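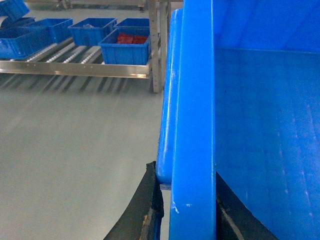

Last updated: Thursday, January 6, 2022
By Géza Katona, parts room notebook

Today I continued with the blue crates. Lauri wants one rule for all of them before the Urrego order comes in March, so I write down how it stands now.

The crates go on the roller lanes with the long side to the front. Full ones stay on the right lane, empty ones on the left. I asked Elli if we should mix them when the left lane is full, and she said no, put them on the shelving carts instead. I agree with her. When they are mixed, people look into every crate and lose time. 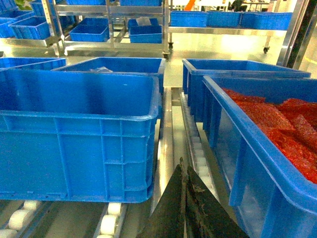
Both lanes, with the red material on the right. Carts behind.

A small clear bag was lying in one of the crates on the left. A crate with a bag in it is not empty for our list, even if the bag is small. Po-yen will add this to the sheet. The old sheet has 473 lines and I am not sure all of them are still true.

I also looked at the rims and the ribs. Scuffs on the rim are fine and we do not write them down. A crack in a rib is different, and such a crate goes to Omolara.
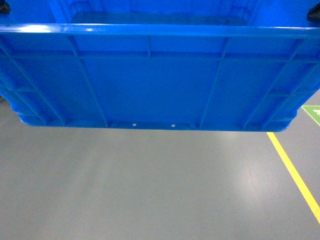 She keeps the cracked ones separate until there are 16, and then she calls Stundier for the exchange. They want the crates without labels, so please remove the labels first. The glue comes off with warm water.

Still open: who checks the upper shelves of the carts? I will ask Lauri.

Contact: Clodareck parts room, extension 3 | Back to top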